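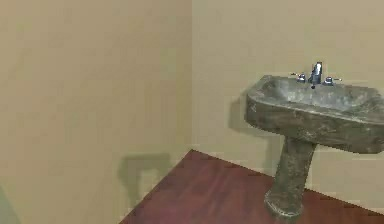

Figure 1. Corner with pedestal sink and dark wooden floor (computer rendering).

Water use in shared student houses in Kusthorpe
Project report, 25th March

1. Background
Our group chose this topic in January, when the water bills in Kusthorpe went up for the second time. Many students rent a room in an old house and pay a fixed share of the bill, so they do not know how much water they use. We wanted to learn if a simple meter reading on the kitchen wall changes the behaviour of the people living there.

2. Method
We sent a questionnaire to 485 students in the Jonlow and Long residences and in private houses near the campus. We received 102 complete answers. From these we selected six houses which agreed to write down the meter every evening for four weeks. During the first two weeks the numbers were kept in a closed notebook. In the last two weeks they were put on the wall, where all tenants could read them.

The readings were entered in Virix, the spreadsheet program of our department. One house lost its notebook and we had to remove it from the results.

3. Results
Of the students who answered, 78 had never looked at their water meter. Some of them did not know where it was – in two houses it was behind the washing machine.

In four of the five remaining houses the use was lower in the second period. The fifth house used more, but it had guests on both weekends. Showers were named most often as the place where people tried to save, and after this the dishes. Very few mentioned leaking taps, although our questionnaire had a separate question for them.

4. Discussion
The sample is small and we can not say that the wall paper with numbers was the only cause. The weather was also colder in the first period. A longer test should include the summer term, and the colour of the chart should be changed, as our yellow lines were difficult to read.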